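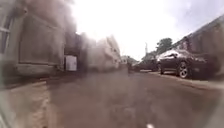 Sumcombe route data, equipment planning card. Read this before you order anything. The budget for the next round is mostly cameras and storage, and the cameras are where we got it wrong last time. The street runs were recorded with the cheap units and you can see what that buys: road surface smeared, sky blown out to white over the cream building, the row of parked vehicles on the right running together past the first dark car. You can make out the spokes on that car's near wheel and not much else at that detail. The curb robot has to pass parked cars every day so this matters more than the fancy stuff on the wish list.

Last updated Saturday, September 28, 2024. Maintained by Santino Medina. Purchasing questions to Benjamín Sosa, not me.

What's in the set
328 clips, daytime only. Two routes, Sumcombe and Hundberg. Hundberg is wider and flatter, mostly fine. Sumcombe is narrow with tall walls and gives us all the exposure trouble.
No lidar. No GPS track for the first batch, the logger wasn't mounted yet.
Labels: drivable surface, parked vehicle, wall, vegetation, other. "Other" is too big, I know.

What it's for
Deciding what to buy. Also ok for a first pass at drivable surface. Don't train the parked vehicle detector on the Sumcombe half and then report a number, the outlines are not good enough past the nearest car or so.

Budget, as it stands
Cameras – 6 units at 900 each. Wants better dynamic range than what we have, that's the whole point. Global shutter if the price holds.
Mounts and cabling – 100 per unit. Last order forgot the right angle connectors, please check.
Storage – one more shelf. Quote pending from Liang.
Spare battery packs for the robot – wait. Gukholm says the new pack fits the old tray but I want to see one in the tray first.
Compute – nothing this round. The box we have is idle most nights.

Not in the budget: depth sensor. Benjamín wants it, I'd hold off until we have recieved the cameras and rerun Sumcombe. If the new footage still loses the wall base in shadow then ok, we talk about depth.

Order of work
1. One camera first, on loan if Liang will do it.
2. Same Sumcombe route, same time of day, sun in the same place or close.
3. Compare against the old clips. Look at shadow under the walls and the far end of the street.
4. Then order the rest.
Skipping step 1 is how we got here.

Lead times
Cameras are slow. If the PO goes in after the loan test we should have them by March, and the field runs can start the week they land. Mounts come quick. Storage is whatever Liang says plus a bit.

Known problems
– Low resolution throughout batch one. Upscaling doesn't help, tried it.
– Blocky compression in the road area. Recorder setting, also fixed at the recorder, so needs the new storage first or the disks fill up.
– Lens bends the building edges near the sides. Calibration file is in the calib folder but its for the old mount height.
– Some Hundberg clips have the wrong route name in the file list. Will fix.

Access
Internal only for now. Plates and faces have not been reviewed, so do not send clips to vendors even if they ask nicely. Send them the spec sheet.

Todo
Split "other". Fix file list. Chase the quote. Update this card when the loan unit is back.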